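Tarel Household Handling Project
Progress report to the Catamau Fund
1/19/26

Period covered: November to the present

Summary

Collection is running to plan in homes and slightly behind in the workshop. We have 1400 accepted demonstrations in the store, all recorded with hand-held grippers and all checked by a person before they were counted. The first training run on the full set is under way at Idahosa.

Work completed

Recording in homes began in November. We have now worked in 17 households, which meets the target in the funding agreement. Each household gets a gripper, a charger, a printed task sheet and a short visit to set things up. After that the participants record on their own time and we collect the memory cards.

The task sheet was rewritten once. The first version asked for folding, sorting and putting away in a single session, and people found that tiring. The new version has six short tasks, and a participant can stop after any of them. Returns improved once it went out.

Gresetetti delivered the replacement finger pads. The old ones let thin fabric slip when the grip was off-centre. The new ones have been fitted to every unit in the field.

Data quality

The most common reason for rejecting a demonstration is speed. People move the tool the way they would move their own hand, and the picture smears on the fast turns. We don't reject for mild blur, as the learning system will have to cope with some of it, but we do reject when tracking is lost. The second reason is a missed start, where the recording begins with the item already off the surface.

Small dark garments are still the weakest category. The model confuses the top and bottom layers of a bunched item and closes the jaws too high. We have asked participants to record more of these, on whatever bed or sofa they normally use, with the room left as it is.

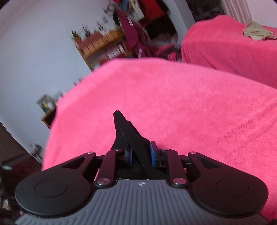
Lighting has been less of a problem than we expected. Evening sessions under a single lamp pass the check nearly as often as daytime ones, so we have dropped the rule about recording near a window.

Problems and delays

The workshop sessions are behind. Two grippers were out of use with worn linkages and the spare parts came late. We also lost time to labelling, which is slower for cloth than for rigid items — the labeller has to decide when a fold counts as finished. We have written a one-page guide on this and agreement between labellers is better, though we would like to see another month of it.

Budget

Spending is within the approved amount. Travel came in under the estimate and we ask to move the balance to labelling. No other changes are requested.

Next period

We plan to add 20 workshop sessions, finish the labelling backlog and report the first results from Idahosa, including the ones for small garments. The consent forms for continuing households are being renewed now.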